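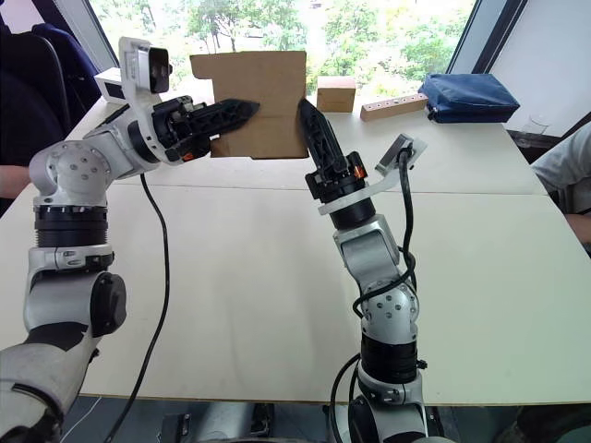

Mercedes Chambi wrote under the last post that two arms will always fight each other over anything stiff, and that I should have started with cloth. She has a point about the fighting. Cardboard doesn't give much along its length, so if one arm is slightly ahead of the other, the sheet bows or it drops.

I'm staying with cardboard all the same. We get through a lot of it at the workshop and I want the pair to be able to pick up a flat piece, hold it between them and pass it over. Folding can come later.

Most of January went on the timing. Each arm had its own loop and its own idea of what time it was, and I was sending both of them the same path and hoping. Now one script sends the targets to both, and neither moves on to the next point until the other has reported back. It's slower. A move that used to be quick now has small stops in it, and Octavio says it looks like somebody reversing a caravan. But the two sides stay together, and I can turn the speed up later.

The other change was the squeeze. I had been setting the distance between the fingertips to the width of the sheet, measured with a ruler, and of course no two pieces from the scrap pile are the same. So I close in until the motor current rises, then go 2 mm further and stop. The limit is 400 on the scale the controller uses. I tried 542 first, which was too much for thin card.
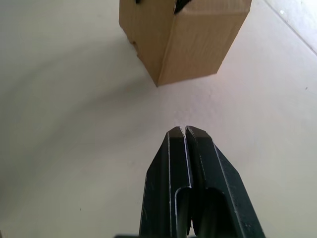
Boxes are a separate job and only need one arm. The plan is to come in low with the fingers shut, stop short, open them and then go forward. The code for that is much simpler, but I still have the stopping distance typed in by hand and would like to get it from the wrist camera instead. Plain brown card on a pale surface ought to be easy enough to pick out. Shadows are what worry me, as the light by the window changes a lot between morning and about four o'clock.

Still to do:

- tie the cables back properly
- log the current on both arms, with the same clock
- ask Yaneth if she still has the rubber sheet for fingertip pads
- move the settings out of the script and into a file

Dayana wants to try the hand-over with a longer piece next. I'd like to get the logging done before that.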